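Why can't you hear anything in space?

Imagine you are floating outside a spaceship and you shout "Help, I've dropped my sandwich!" as loudly as you can. Your friend Domo, floating an arm's length away, carries on admiring the view. Domo isn't being rude. Your shout never got there.

To see why, we have to ask what a sound is, and sounds are odder than they look. (They don't look like anything, which is part of the trouble.)

A wobble that gets passed along

When you bang a drum, the skin of the drum wobbles. It shoves the bits of air next to it. Those bits shove their neighbours, the neighbours shove their neighbours, and so on across the room until the shove reaches a thin piece of skin inside your ear. That wobbles too, your brain notices, and somebody in the next room asks you to stop banging the drum.

The tiny bits of air are called molecules. They don't travel all the way from the drum to your ear. Each one jiggles forwards and back again and stays more or less where it was, like people in a bus queue when the person at the back leans on everyone.

So a sound needs a queue. It can be made of air, water, wood or a garden fence, as long as there is something there to be shoved. Whales manage very well with water. If you put your ear flat on a table and get someone to scratch the far end with a fingernail, you'll find that tables are surprisingly good at it too. 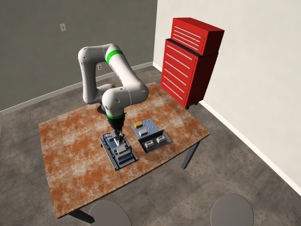 A computer-made picture of a robot arm reaching over a table.

Now for the bad news about space. Between the planets there is hardly anything at all. There are a few stray molecules, but they are so far apart that one of them could shove as hard as it liked and never bump into a neighbour. The queue has all gone home.

What about explosions in films?

Made up, I'm afraid. When the wicked Admiral Ayele's battleship blows up in your favourite film, the people watching from the next ship would see a splendid flash and hear nothing whatever. Film makers know this perfectly well. They also know that people who have paid for popcorn expect a bang.

How do astronauts talk to each other, then?

By radio. Radio waves are a kind of light that our eyes can't see, and light doesn't need a queue. It crosses empty space quite happily, as you can check by looking at the Sun's light on your carpet. (Please don't look at the Sun itself.) Inside the helmet there is air, so the little speaker in there can make a proper sound.

If the radio broke, two astronauts could press their helmets together and shout. The wobble would go from the air in one helmet, through the hard shell, into the other helmet and so to the air inside that. It would sound muffled, and they would look a bit silly.

Are other planets silent?

Some aren't. Mars has air, though it is very thin, and microphones have been sent there and have picked up the wind. High notes fade away quickly on Mars, so a piccolo concert would be a disappointment. Our Moon has next to no air, so you could drop a piano on it and not hear a thing, although you might feel a thump through your boots.

Try it yourself

You need a metal spoon and a long piece of string. Tie the middle of the string round the spoon's handle. Wrap one end round each of your first fingers and rest those fingers against the openings of your ears. Don't push them in. Lean forward so the spoon dangles, and let it knock gently against a chair.

You should hear a deep bong, like a church bell. Anyone beside you will hear a feeble tink. The string is passing the wobble up to you far better than the air does, and the rest of the family will just have to take their turn.

Written by Zerrin Çetinkaya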